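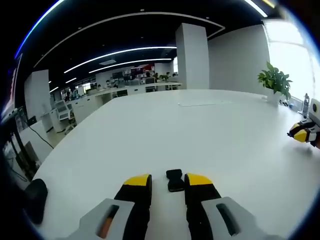
The left gripper stopped closing in August, which I blamed on me. I had changed the glue under the finger pads the week before and was rather proud of it.

The symptom was simple enough. Squeeze the handle, fingers shut, log says open. 207 recordings went into the folder like that, all of them swearing blind that nothing had ever been picked up. Anyone training on those would have got a very relaxed robot.

Marwa Chraibi asked whether I'd checked the cable. I said of course I'd checked the cable. I then went and checked the cable, which was fine, and I was unbearable until lunch.

What had gone was a set screw the size of a lentil. It holds the encoder wheel to its shaft, and it had backed out far enough for the shaft to turn and the wheel to stay where it was, like me on a Sunday walk. Twelve minutes with a hex key, most of them spent under a desk looking for the hex key.

Augustina has since added a check at the start of every session: open, close, look at the number, and only then record. It caught the right gripper doing the same thing yesterday. I had tightened that one myself. The 207 are still on the drive, in a folder called "maybe".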